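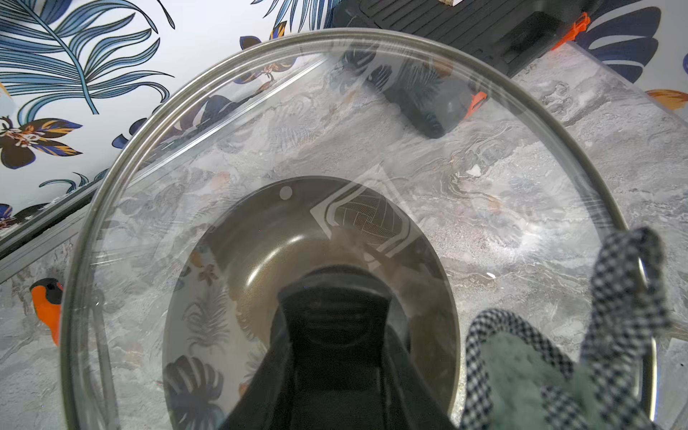

Photo: Pei-shan Leung, Linwood kitchen set, 2026-03-02

Clirnari Pots and Lids is a collection of 1,713 close views of everyday cookware, put together by King-fai Chu and me with a great deal of tea along the way. We're very fond of glass lids — they pick up whatever is on the wall, so please don't be surprised to find palm fronds lying across a brown pan. Labels cover the lid, the pan and the counter. Cloths and pot holders are still unlabelled, and we hope to get to those by December.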